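Nivwood Bag Swap - the gallery page
Posted Tuesday, late, kettle on

Quick one tonight. The write-up of the spring bag swap comes later, this is just the pictures and the notes I scribbled so they don't get lost again like last time.

For anyone new: you fill a carrier bag with stuff from your cupboards and shelves, things that are perfectly good and that you won't get round to, and you go home with somebody else's. Packets, tins, a book. No fresh food, no glass if you can help it. Paper bags only since we gave up on the thin plastic ones, handles kept going.

We used the back room at Ollell again. Doors at 10, bags on the tables by half past, all gone by lunch. Entry was free, the tea wasn't (sorry, 20p, it's the milk).

What people asked for beforehand, from the sign-up sheet:
Sauces and seasoning packets. Loads of you.
Anything for soup.
Novels, not cookbooks, we've got cookbooks coming out of our ears.
Rice, always rice.
Less pasta please!! Noted. There was still a lot of pasta.

Bags. Got a bit of a thing about bags now. The plain brown ones are strongest but dull, and they all look the same on the table, so people pick up the wrong one and we get the phone calls. Patterned is better. Bakery bags are best of all, good stiff paper and you can spot yours from across the room. Rope handles over ribbon, every time. Ribbon pulls straight through the holes the minute you put a tin in.

Packing, since it came up at the tea table and I said I'd put it here:
Heavy and flat at the bottom.
Pouches standing up along the sides, front facing out so you can read them without emptying the lot.
Soft things last. Crisps on top or not at all.
Fold the top edge outwards before you start, saves fighting with it.
Check dates. Then check them agian.
Books go in last or get carried seperately, corners tear the paper.

A slip of paper in each bag with what's in it, especialy if the packets aren't in English. Some of the best things on the tables get left because people don't know what to do with them. A line will do. "Soup base, use half" is plenty.

Right, pictures.
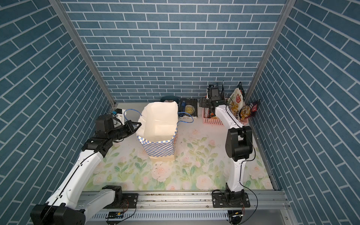

Blue and white checks, blue rope handles, and a dark book with gold lettering lying behind. MOON is the word I can make out, so no title from me.

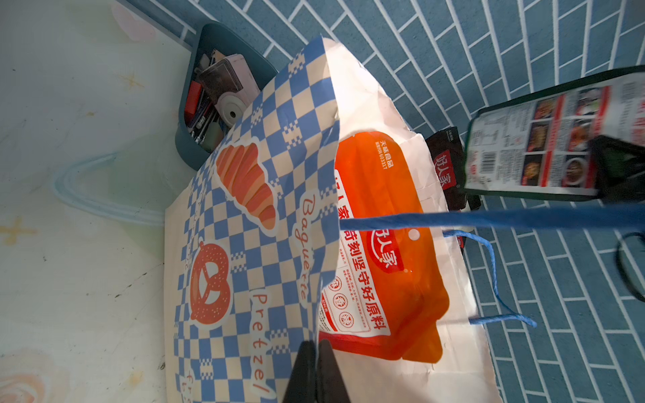 Croissant and pretzel on the side of the bag, orange packet inside and a dark brown one deeper in, both 好人家. Food packet with a dark green border just above, little photos of cooked dishes on the back.

On to the boring bits. The Fudelico shelf in the hall is open to leftovers until the end of April, so if you went home with something you'll never eat, take it there, not back to Ollell. They've got no storage and they were very nice about it last time but still. Top shelf is for tins, lower ones for dry stuff. Please don't leave bags on the floor underneath, the cleaner has to shift them.

The Tamayo table had the spare bags and will do again. If you've got clean ones at home, flatten them, handles tucked inside, and drop them off. Torn ones no. Gift bags with glitter also no, I'm still finding it in my coat.

Lost property: one green glove, a tape measure, a tub lid without its tub. All in the drawer by the sink.

Next swap, same room, same time, I'll put the day up when Ollell confirm. Bring a pen. We had two between the lot of us and one of those was mine.

More notes on seasoning packets to follow if I get a minute, a few of you wanted ideas for using them up with just veg and noodles. Send yours in, short is fine, and say how many it feeds.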